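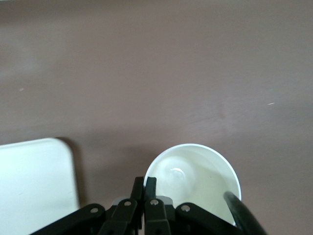

Brown tabletop, matte finish

Caltitz: The Complete Cut – Collector's Edition
Plurnent Home Video
$59
In stock, ships within three business days

If you saw Caltitz in a theater you probably came out of it a little dazed, blinking at the parking lot and wondering how a movie about a ferry town could also have a sea monster, a wedding and a labor strike in it. We certainly did! And if you missed it (it only played for a short while, and mostly on screens at the far end of the hallway), then we're a bit jealous of you, because you get to see it for the first time in the longer version that director Saron Tamiru had been hoping to release all along.

The Complete Cut runs 233 minutes with an intermission. It puts back the whole winter section, which was trimmed for theaters, along with the second half of the wedding dance and a long, quiet conversation on the ferry deck that explains why Botha doesn't go back for his brother. The creature shots have been cleaned up as well, though they haven't been redone. Tamiru wanted the monster to look the way it looked on set, rubber seams and all, and we were very happy to go along with that.

Sound was remixed from the original recordings, so the foghorn is now properly loud. Please warn your neighbors, or your cat.

What's in the box

Disc one: The Complete Cut, part one, with optional commentary by Saron Tamiru and composer Mekdes Negussie
Disc two: The Complete Cut, part two, with the same commentary
Disc three: the theatrical version, deleted scenes, creature tests and the making-of feature "Low Tide"
A 40-page booklet with storyboards, production notes and an essay on the score
A folded poster, printed on both sides

A word about the commentary, which has become a favorite around the office. Tamiru and Negussie recorded it in a single Saturday sitting, starting at nine in the morning, and by the wedding scene they've wandered off the movie altogether and are arguing over soup recipes. We thought about cutting that part and then left it in. Negussie also plays a few of her early themes on the piano, including one for the monster that she threw away for being too cheerful – it's lovely, and we still hum it.

Details

Format: Blu-ray, three discs
Region: free, plays on all Blu-ray players
Language: English
Subtitles: English, Spanish, French
Rating: not rated (theatrical version PG-13)
Packaging: hardcover slipcase

Good to know before you order

The movie is split across two discs at the intermission, so you'll need to get up and swap them. There's no digital code with this edition. If you already own the earlier single-disc release, the making-of feature and the creature tests are the same ones you have, but everything else on disc three is new.

Orders placed together with our November release, Tiltatov, will ship in one package when Tiltatov is ready. If you'd like Caltitz sooner, place two separate orders. Unopened sets can be returned within 40 days, and if a disc arrives scratched, just write to us and we'll mail you another one.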